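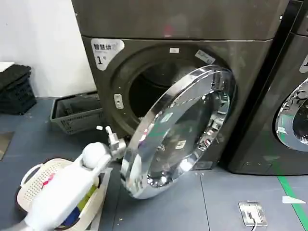

Ulises Ccori asked whether the Druvley raised bed kit would hold up on a slope, and whether the corner posts are meant to go into the ground or sit on top of it. His own bed had bowed along the downhill side by its second spring.

The posts go into the ground. Each has a pointed foot that extends below the boards, and the instructions call for it to be fully buried. On level ground that is simple. On my plot, which drops noticeably toward the fence, I had to cut a shelf into the uphill side first. The boards can't be stepped, so the whole kit has to sit level or the slots bind.

The kit is untreated cedar, tongue and groove, with slotted posts and a loose cap rail. No screws are supplied for the boards. They slide down into the posts and are held by the rail, which does take screws. Fit was tight on three corners and sloppy on the fourth. I shimmed the loose one with an offcut. One board arrived with a split running in from the end, and the Zetetti garden store replaced it without asking for the old one back. 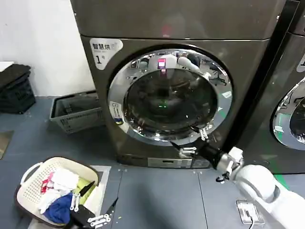 Bowing is the main weakness of any long bed, and the Druvley deals with it by way of a cross brace at the midpoint. The brace is a flat steel strap that hooks over both long sides and is buried when the bed is filled. It works as long as it is fitted before the soil goes in. Fitted afterward, it will not reach, and you will be digging. The printed sheet puts this step at the end, which is the wrong place for it.

I filled the bed in November with a mix of topsoil and leaf mold, left it to settle over winter, and topped it up before planting. The long sides have moved 2 mm at the center, measured against a string line. The bed it replaced, a Ratine, moved far more than that over the same stretch of time and had thicker boards, but no brace.

The cap rail is less convincing. It is thin, the miters opened up in dry weather, and it is not wide enough to sit on. The Londoño kit has a proper seat rail and costs more. If you garden from a stool anyway, the difference does not matter much.

Drainage has been normal. There is no liner in the box. I left the bottom open over cardboard, and bindweed came through at one end by June. A liner up the inside of the boards would probably slow rot, though I did not fit one and can't report on it.

For a slope like the one Ulises describes, I would buy the shorter version and set two of them at different heights. Less digging, and each one needs only its own shelf. Order a spare strap at the same time, as they are not sold at the store and the replacement took some 3 weeks to arrive.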